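Ticket 1786
Product: Devano coat rack, wood, reddish-brown finish
Opened by: Khalil Dabbas
Assigned to: Nour Majali
Status: open, waiting on part
Subject: rack leans, then turns, then leans some more

Hi Devano people,

Me again, with the coat rack. I called last week and the guy on the phone was super nice but he said to put everything in writing with pictures, so I'm going to keep adding to this ticket as I try stuff, and you can jump in whenever you like.

Short version: the trunk won't stay straight. I put it up, it looks great, people hang their jackets on it, and by the end of the afternoon it's tipping toward the wall like it wants to hear what the bricks are saying. It's also rotating. The thick peg, the big one lower down, started out pointing into the room and it wanders.

We bought it in February. It came in a box with the trunk, the pegs, a round foot, one long bolt, a washer and a little tube of Brositero wood glue. The instructions were one sheet and said glue was optional. I skipped the glue (I know, I know) since we move the rack every time there's an event and I wanted to be able to take it apart.

The rack lives in the big open hall at Tolungate, over 2000 square feet, along the brick side. We rent the place by the day for workshops and there's no closet, so this one rack is doing a lot of work! I'd guess that's part of the problem but I'd like to know for sure.

What I've tried so far:

First, I tightened the bolt. It took maybe half a turn and then stopped hard. Stood the rack up, hung my own coat on it, walked away for lunch. When I came back it was leaning again, not a lot, but I could see it from the door.

Then I flipped the foot over to see if the felt was worn. Felt's fine. I did find a staple stuck in one of the pads, a big one like you'd get off a shipping carton, and I got really excited and thought that was it. Pulled it out with pliers. No change.

Next I moved it. I figured maybe the floor dips by the wall, so I tried it out in the open and then back at the wall. It leaned in both places, and I rolled a marble around in both places too and it just sat there. I'm ruling out the floor.

Nour wrote back after that and asked for three things. Copying them in here so it's all in one spot:

"Hi Khalil, thanks for being so thorough. Could you tell us (a) whether the trunk moves inside the foot or the foot moves with it, (b) whether any of the pegs are loose in their holes, and (c) what surfaces the rack is standing on and next to? A couple of photos of the area would help, nothing fancy. Nour Majali"

OK so, (a). I held the foot down with both shoes and twisted the trunk, and the trunk moves. The foot stays put. There's a tiny bit of play and then it slides around pretty freely, and it makes a squeak I don't love.

(b) Pegs are solid. I went around and yanked on each one. The one that sticks out by itself partway down has a hairline mark where it goes in, but it doesn't wiggle. It might just be the finish.

(c) Photos are coming up. I'm putting them in together, floor and then the rack by the wall.

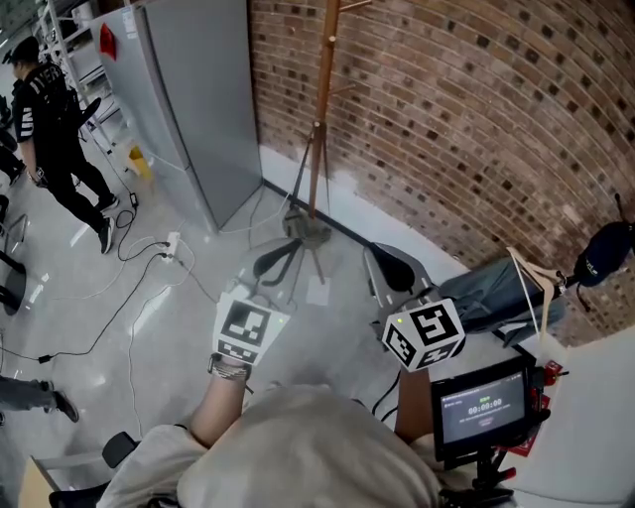
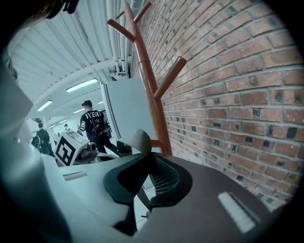

Tolungate, Aug 22, 2000

So, going through those for Nour. The floor is that pale gray polished stuff, all one surface where we use it. It's slick enough that I wondered about the felt sliding, but like I said, the foot isn't the part that moves.

The second one has the rack itself with the brick right beside it. You get the two pegs near the top that make the Y, and the thicker one going off toward the wall. I'm pretty sure I didn't put it up that way around. The box has a picture on the side with the thick peg facing front, and I remember lining it up with that. So if you want my evidence for the turning thing, it's that peg.

About the brick. I did think about just strapping the trunk to the wall and calling it done, but that wall is old and rough with chips and little black holes all over, and Simanjuntak (they own the building) have a clause in the rental agreement about drilling. It's a $200 deposit and I'd like it back. Please don't make the answer be a wall bracket!

I also don't want to push it up against anything else. There's a tall white panel standing near it and if the rack went that way I'd be picking up two things off the floor.

Update, later the same day

Nour called me, which was great, and we did a few things together over the phone with me lying on the floor in front of a room full of people. Notes so I don't forget:

Took the bolt all the way out. She had me measure it against the ruler on the instruction sheet. Mine comes up a thread or two short of the printed line. She said there was a batch where the shorter bolt from the kids' version got packed with the full-size rack. With the short one you hit the bottom of the threads in the trunk insert before the washer gets squeezed, so it feels tight and it isn't. That is exactly what it feels like! Half a turn and a hard stop.

Checked the washer. It's the flat kind. There should be a flat one and a split one. I only ever had the flat one. I looked in the box (I keep every box, my wife has opinions) and there was nothing in the corners except a twist tie.

She asked how much weight we hang on it. I said jackets, a couple of backpacks, somebody's camera bag, an umbrella. She said backpacks are a no. The pegs will take them, she isn't worried about the wood, but with all of it on one side the trunk is getting levered over every time. I've moved the backpacks to a chair. There was some grumbling about that.

Temporary fix while I wait: she had me cut a ring out of thin cardboard and put it between the foot and the washer, so the bolt has something to bite on. I used the flap off a cereal box. Two layers was too thick and the bolt barely caught. One layer went in fine. Snugged it up, held the foot, twisted, and for the first time since we got this thing the trunk stayed where it was. No squeak either.

I put pencil marks on the foot and on the bottom of the trunk so they line up, and I'll check them each time we pack up.

Next morning

Marks are off by a hair. Maybe the width of the pencil line? It's standing straight as far as I can tell with a level held against the trunk, but the trunk's got a taper to it so I'm not sure what the level is telling me. Way better than it was. I put it back with the thick peg facing out like on the box and so far it's behaving.

I hung 12 jackets on it on purpose, spread around. Held. Then I moved most of them to one side to be mean to it, and it went over a little and stayed there until I straightened it by hand. So the cardboard isn't a real fix and I'd still like the long bolt and the split washer, please.

Questions for Nour when you get a minute:

Is the glue a good idea once the right bolt is in? The sheet says optional and you sounded kind of lukewarm about it on the phone. If I glue it I can't break it down for the van, and it doesn't fit in one piece, I've tried.

Is there a heavier foot I could buy? I'd pay for one. Even the same foot but wider.

And that hairline mark by the peg, do you want a close-up or are you happy to leave it alone? It hasn't grown. I put a dab of the pencil at the end of it so I'll know.

Ship the bolt to the address on the original order and not to Tolungate, the front desk there is only open when there's an event and stuff sits. Same phone number as before, mornings are better.

Khalil

Reply from Nour Majali

Hi Khalil, long bolt and split washer are going out today, and I've put two of each in the envelope. Please hold off on the glue until you've tried them. Order is flat washer against the foot, then split, then the bolt head. Take the cardboard out first! There's a wider foot listed for the outdoor version and I'm checking whether the hole matches. Yes to a close-up of the mark. Leaving this open.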